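The Great Mug Reckoning
How a roll of painter's tape and a wooden tree finally gave me my counter back

I own too many mugs. I've known this for years, the way you know about a slow leak in a tire, and I dealt with it the same way, by listening to it and driving on. Then one morning in October I opened the cabinet over the coffee maker and a souvenir mug from the Dramudberg Apple Days leaned out, thought about it, and landed in the sink. It didn't break. I was a little disappointed, to tell you the truth.

So I took them all down. Every one. I lined them up on the floor, because the counter was already full, and there were 40. I live in a house with two other people, and one of them only drinks water out of a bottle with a spout!

Now, I've read plenty of articles about clearing out a kitchen, and they all start with a big pile and a big feeling. You hold the thing, you decide about the thing. I'm terrible at that. I hold a chipped mug and I remember where I bought it, and what I had for lunch that day, and by then the coffee's gone cold and I've decided nothing. What I needed was a way to start from the other end, with the space instead of the stuff.

Tape first, mugs later

My counter, the stretch between the stove and the fridge, comes to 2,352 square inches. I measured it with a sewing tape because the metal one was in the car. That sounds like a lot of counter until you subtract the toaster, the coffee maker, the knife block, the fruit bowl and the place where the mail goes to die.

The trick I ended up using came from laying out quilts, which I did for a while before my shoulder started complaining. You make a dummy surface the size of the real one and you mark it off in squares. Then you move things around on the dummy until you like it. For quilts I used an old sheet. For the counter I went with cardboard and blue painter's tape, both from Harries, the hardware store on the corner that still sells nails by the scoop. They gave me the cardboard for nothing, flattened, fold lines and all.

You don't need to be fussy about the tape. My first strip went down as straight as a ruler and I was very proud of it, and by the fourth I was eyeballing it and tearing the ends with my teeth. The strips don't have to meet. If there's a little bare patch at a crossing, who cares? You're marking out neighborhoods here, and a neighborhood can have a vacant lot in it.

What surprised me was how different a cup looks once it's sitting by itself in a taped-off box. In the cabinet it's one of a crowd. Put it inside some blue lines and all at once it has an address, and you start asking it questions. Do you need this much room? Would you be happier on a hook? 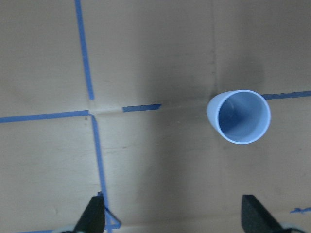
A light blue cup, a stretch of cardboard and plenty of painter's tape.

I'd say give the whole business an evening. Put the radio on. Start with the things you touch before nine in the morning, and be strict about it, since those are the ones that earn the front squares. For me that was the coffee maker, one cup, the sugar and a spoon. The toaster went in the next row back, where it sulked. The fruit bowl kept moving (I think I tried it in every square I had) and ended up on the dining table, where people walk past it and take a banana, so there's a lesson in there about fruit that I haven't fully worked out.

Leave the layout down overnight if you can stand it. I walked by mine the next day in my socks and saw right away that I'd put the sugar on the far side of the coffee maker, so I'd be reaching over a hot machine every morning with my sleeve hanging. Two minutes to fix on cardboard. It would've bugged me for a year on the counter.

In praise of the mug tree

My grandmother had a mug tree. So did everybody's grandmother, I think, and for a long time that was exactly why I didn't want one. It belonged with the bread box and the ceramic rooster. But once I'd taped out my squares, the math was hard to argue with. A row of mugs standing on a counter takes up a row's worth of counter. Mugs hanging on pegs take up the base of the tree plus a bit of air on each side, and I've got air to spare.

I bought mine at the secondhand place behind Gudetti, the café where I do most of my thinking. It says Pruta on the bottom in burned letters. I can't tell you a thing about the company, but the post doesn't wobble and the pegs tip up just enough to hold on to a handle. Check that before you buy, by the way. Take a mug with you! I did, in my coat pocket, and I got a look from the lady at the register, but I also found out that the first tree I liked had pegs so thick that my favorite handle wouldn't go over them.

A few other things I learned, in no special order. Hang the heavy ones low, or the tree gets ideas about lying down. Put them across from each other so the weight evens out. Don't fill every peg. I know, I know, the pegs are right there, and an unused one looks like a missing tooth. But a full tree is a nuisance to use, with each mug bumping the one next door every time you lift it off, and you're back to the cabinet problem with better posture.

I keep 3 on mine. An everyday one for each of us, and yes, that includes the water-bottle person, who has lately been seen with tea.

Color helps more than I'd expected, too. I used to think a matched set was the grown-up choice, and I gave away a perfectly good orange one in my twenties for the crime of not being cream. These days I want them as different from each other as I can get. Before coffee I can't read, and I can barely do shapes, but I can do orange. Put a light blue and an orange-red on the same little wooden tree and there's never any discussion about which is whose, and the corner of the kitchen looks cheerful while it's at it.

The small upright things

Then there's the stuff that isn't a mug and isn't really anything else. Stirrers, chopsticks, the skewer I use to see if a cake is done, a long thin wooden spoon that came with a jar of honey. Mine had been living in the drawer with the rubber bands, and I'd stab myself about once a month.

What they want is a plain, narrow cup of their own. Something with straight sides works best, and I like a tan or a bamboo sort of finish, as it goes with the tree and doesn't shout. The temptation is to treat it like a vase and stuff it. I'd go easy. A single stick leaning in a little cup looks nice, and you can grab it without the rest coming along for the ride.

I gave this cup its own square, one over from the tree. I'd first had them side by side in the same one, and my knuckles kept knocking into a peg when I went for a stirrer. One square of distance fixed it. It's such a small thing to be pleased about, and I've told everyone I know.

By this stage I'd gone through most of the roll and moved on to brown paper for the second round, which I liked better than the cardboard. It lies flatter, it comes as long as you want, and the creases don't matter once things are standing on it. You get a few kinks where one strip of tape runs into the next. Press them down with a thumbnail and carry on.
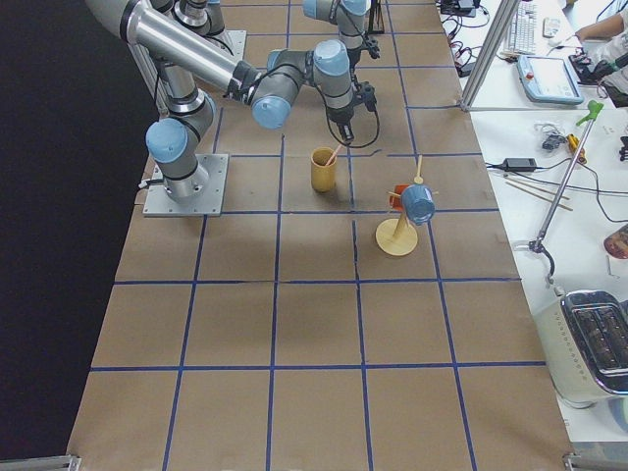

What went, what stayed

So, the other mugs. Once the tree was up and the squares were settled, deciding got a lot easier, because I wasn't asking whether I loved a thing anymore. I was asking where it would stand. The cabinet shelf got a row for company, all the same height so I can see to the back. A box went to the office kitchen at my cousin's work, where mugs apparently vanish like socks. Two with bad chips are out on the porch with thyme growing in them, and one of those is doing better as a planter than it ever did with cocoa in it.

The Apple Days mug stayed. I tried to put it in the box and I took it out again, twice, and then I gave up and put my pens in it. It's on my desk as I write this, holding up fine after its trip to the sink.

I moved everything onto the real counter one evening after supper, square by square, and I left a few bits of blue tape down at the corners for the first couple of weeks. If you share your kitchen I'd recommend that part especially. I never had to explain the new system. People just put the sugar back inside the lines.

The mail still piles up. I gave it a square of its own by the fridge, and it has since annexed the one next to it, so I'm going back to Harries for another roll.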